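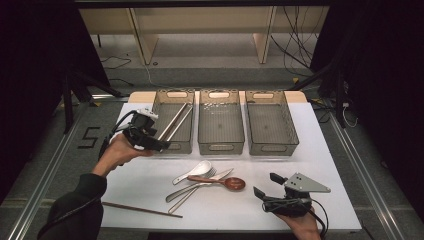

The second season of Galtisari begins with a dinner that goes wrong, and the podcast Bimside has given it a full episode of 23 minutes. Host Pornthip Intarasuk loves the long silence at the family table. She says the director lets us hear every small thing, and she is right: a silver fork, a table knife and a wooden spoon lying across them could fill a whole minute of this show. Her guest, Wálter Cusi, is less patient. He wanted the lost brother to come back before the credits — and I must say I wanted it too.

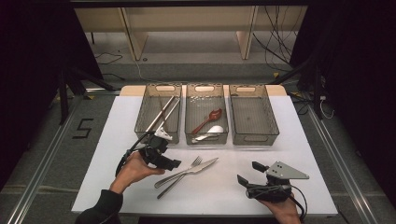 Do you need to watch season one first? The new story stands alone for its first 4 episodes, but after that the old debts of the family return and a new viewer will be lost. Intarasuk and Cusi will discuss the finale in November, and they ask listeners to send their theories before then. Mine is that the brother never left the town.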